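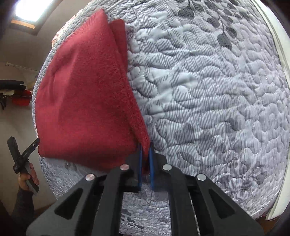
Skerala is a plain-text list of color words found in household inventories, mail-order listings and laundry labels, with a suggested base color for each. It has 2,783 rows, one per word. The hard part is the reds. A cloth like the deep crimson one on the quilted bedspread gets listed as crimson, wine, cherry or just red, depending on who fills in the form, and all four have to end up in the same place when you search.

## Files

- `words.csv`: the full list
- `reds.csv`: reds and pinks only, checked by hand
- `sources.txt`: where each word was first seen

## Columns

| Column | Meaning |
|---|---|
| `word` | lower case, spelling as found |
| `base` | one of the base colors |
| `depth` | light, mid or dark |
| `note` | free text, often blank |

Words with a hyphen are kept as one entry. "Off-white" is under white. "Rust" is under orange, which some users of the Vilela catalog disagree with. Change it in your own copy if you need to.

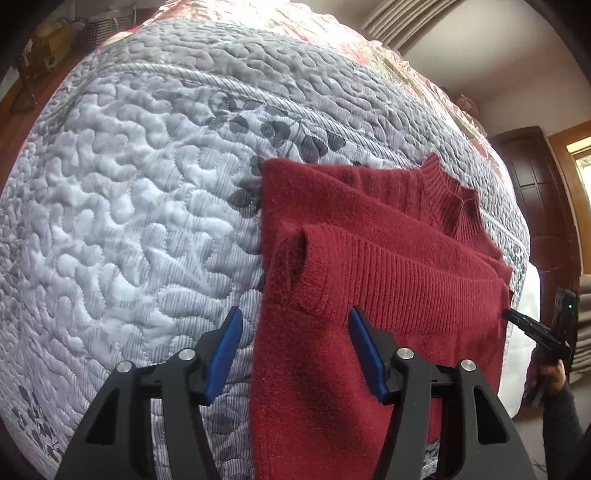 The `depth` column is less reliable than `base`. "Maroon" and "burgundy" are both marked dark, but sellers use burgundy for much brighter goods too. About 100 rows have a question mark in `note` for this reason. Leave those out if you need clean labels.

## Known problems

- British and American spellings of gray are separate rows.
- "Nude" and "flesh" have no base color and will stay that way.
- Peltport entries were typed from paper and contain spelling errors.

## Changes

25/05/2022: version 2. Merged the Isterard list, removed duplicates, added `depth`.

Corrections go to Salamatu Effiong. Please send the word, the row you found it in and where you saw it used.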